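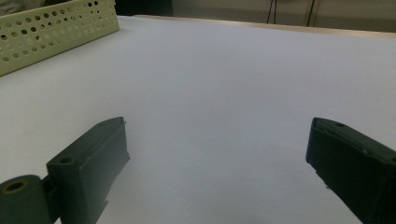 A White Table, and What It Asks of You

By Haoran Xia

3 comments | 16 shares

When I moved to Tustbridge in February, I owned two suitcases, a rice cooker and no table. For ten days I ate from the windowsill, standing up. It is not so bad for breakfast, but by dinner one begins to feel like a guest at a party where the host forgot the chairs.

The table I finally bought is white. It is a broad, smooth, plain white top, with nothing printed on it and no pattern in it, and I chose it because it was the largest I could carry up the stairs with the help of my neighbor, Dirceu Vieira. He looked at it for a long moment and then told me I would be sorry. He has a dark oak table at home, inherited, and he believes that a table should be able to keep a secret.

I was sorry for perhaps a month. A white surface shows everything. It shows tea, pencil dust, the crumbs of toast, and the small gray half-moons that a newspaper leaves under the elbows. In the evening, when the lamp is on, the white turns a little blue, and every crumb has its own shadow. I had never before wiped a table so often in my life, and I come from a family where the table was wiped before and after each meal by my grandmother, who didn't trust any other person with the cloth.

Then I started to like it. Kelly Dawber, who repairs furniture in a workshop behind the old Lokulton bakery, told me that many of her customers have gone the same way. They bring her a white top and ask if she can stain it walnut. She asks them to wait one season. "Half of them never call me again," she said. "They got used to seeing what is on it, and they began to put things away."

Kelly works on a white table herself. When she drops a screw, she wants to find it, and on her previous bench, a brown one with many scars, she lost so many that she kept a magnet on a string. For cleaning she uses warm water with a drop of dish soap and a soft cloth, then a second cloth that is dry. She is strict about scouring powder. It takes the stain away the first time, and after that the surface is a bit rough and it holds the next stain better.

Tea rings she treats with baking soda mixed to a paste, left for a few minutes and lifted off with a damp cloth. For ballpoint ink she tries a little rubbing alcohol, but first on a corner where it doesn't matter. Turmeric she considers a matter of luck and sunlight.

Other people keep the white covered. My colleague Shengli Shi has a felt mat for writing, a cork mat for the teapot and a long cotton runner from the Ashour market for when his mother visits. I counted more cloth than table. He says the table is still like new, and I believe him, although I could not see much of it.

I have only one mat, for hot pans. The rest stays bare, and at night I clear it completely, also the mail and the keys. In the morning I come in with my cup and there is all this white waiting, and I sit down quite quickly, before Dirceu knocks and puts his newspaper on it.

Share this story | Save | 3,173 views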